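Installing a custom AI script in Tralex

Before you start, close the game and the map editor. The script loader only reads the AI folder at launch, so files added while the game is open will not show up in the lobby.

1. Download the AI package and unzip it to your desktop.
2. Open the Tralex user folder and find the subfolder named AI. If it is missing, create it.
3. Copy the whole package folder into AI. Do not rename it.
4. Open settings.txt and set script_limit to 1000.
5. Start the game and choose Skirmish.
6. Pick the map Brestivbridge, then select the new AI from the slot menu.

Note: Build 1818 or later is required. Older builds list the AI but leave the slot idle.

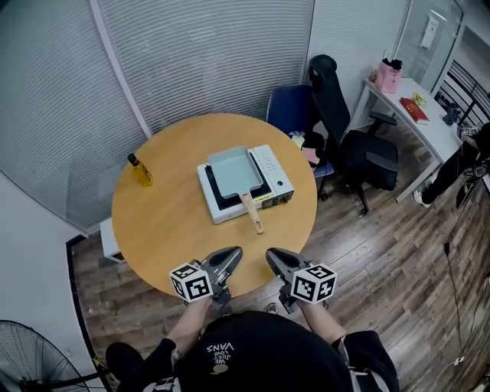
Sânziana Filip
Scripting Guide Editor

Testing the AI

Run one match at normal speed with the AI in a single slot. It should place its first barracks within 6 minutes. If it only gathers wood, check that the Arsenault unit pack is turned on under Mods.

Caution: Do not load two AI packages that share the same script ID. The second one overwrites the first, and saved games that used the first will no longer open.

Team games

The Curnelby map supports up to 10 slots, but pathfinding slows down when all of them run custom scripts. Set autosave to Off before a large match. To remove an AI, close the game and delete its folder.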